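3.2 Making drinks at the shared counter

The kitchenette on the second floor of the Mostmont building has one short run of white counter beside a stainless steel sink. Eight staff members took part in the study, and each made a hot drink there in their usual way. Rhea Mercado took notes and Teun Hoekstra coded them afterwards. We treated pouring as a single step, from lifting the kettle to setting it back on the counter.

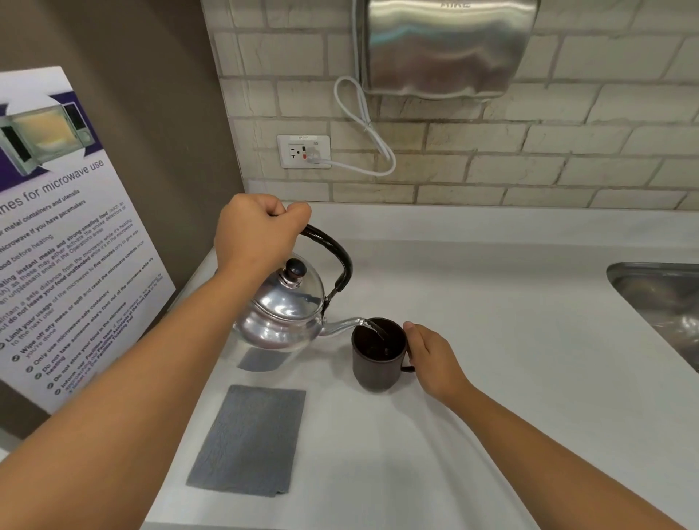 Most participants used both hands for this step. Jocelyn Javier had expected people to leave the mug standing and pour with one hand, as they said they did at home. Several told us the counter felt cramped and that they worried about knocking a colleague's cup. Wiping was coded separately, and we counted it whether or not anything had been spilled. A folded cloth pressed flat on the counter was coded as wiping only if the hand then moved; otherwise it was coded as placing.

Figure 2. Kettle, mug and small grey cloth on the counter, with one hand on the cloth and the other flat on the bare surface.
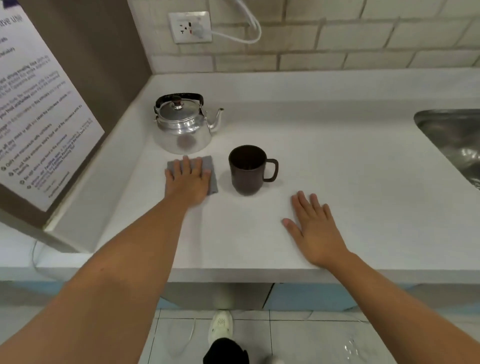 3.3 Agreement between coders

Decha Phromma coded 80 clips a second time. The two coders differed mainly on where wiping ended.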